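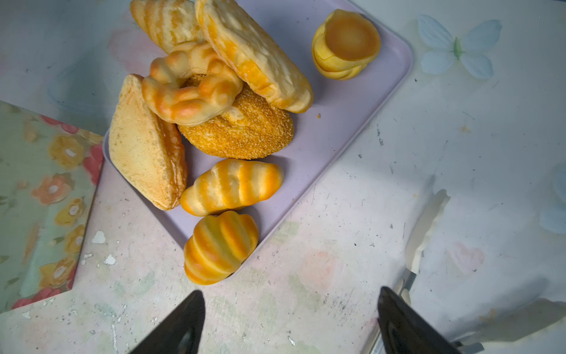
Play Bread, Sorted by Shape

April 5, 2021
By Svitlana Fedoruk

The buyer for Bidbridge's play-kitchen range keeps toy bakery pieces on a tray, mixed, and judges them by outline first. "The turnover reads as a triangle from any side," she said. "The twisted ring is harder. Small children call it a donut and we leave it at that."

Surface comes second. She rates the sesame bun highly for its dense seed texture, and the egg tart for its ruffled crust against a flat top. The striped rolls are the ones buyers confuse - "the bands are alike, so the shape has to do the work."

The range has 19 pieces and was last revised in December. Each is squeezed 130 times before approval. Two loaves failed on recovery and were dropped.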